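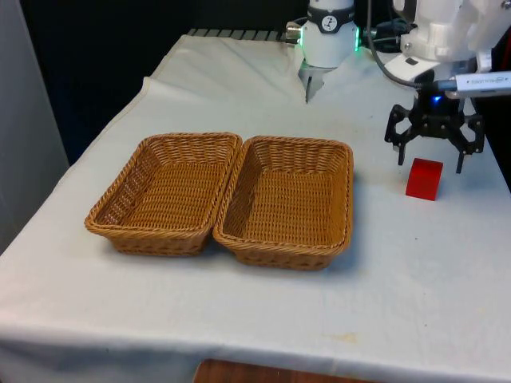
Do I have to bring something to the September potluck?
Only if you plan to eat. A bag of ice counts, though last year 14 people had this same idea and we could have chilled a horse.

The Gostomton street supper starts at 5 p.m. by the old pump. Sibel Duman is running the sign-up sheet again, which has columns for mains, sides and desserts. Please write in the column you mean. "Surprise" is not a side.

Baltasar Núñez will be on the grill and takes requests, in the sense that he hears them. If your dish has nuts in it, put a card next to it. If you don't know what your dish has in it, take it home.

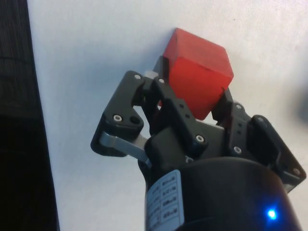

Lost dishes

Shahnaz Karunaratne still has 3 casserole lids and a very nice ladle from last year on her porch. She has been patient. The ladle now lives in her kitchen and you will have to make a case for it. Tape your name to the bottom of whatever you bring, using tape that survives a dishwasher. Rajitha Rathnayake used a sticky note and is down 2 pie plates.

Sign-up closes when Sibel runs out of sheet.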